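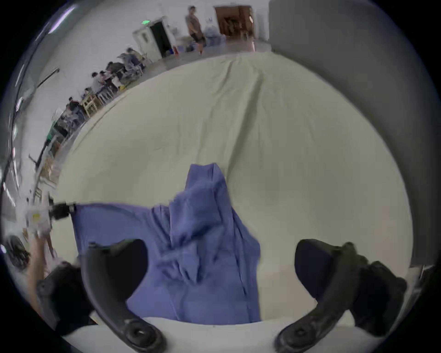

## Folding the big cloth

I fold on a table with a sheet spread over it first, and I don't fuss over wrinkles in the sheet (life's too short!).

1. Find a corner. Any corner will do, so grab whichever one is sticking out of the heap.
2. Pull it out to the side and let the rest stay bunched for now.
3. Look for a seam. I use it as my straight line and match the edges to that.
4. Fold in half, smooth from the middle out, then fold again.

**Note:** Beathag shakes hers out first. I tried it and knocked over 2 mugs.

**Caution:** no yanking on the seam, please!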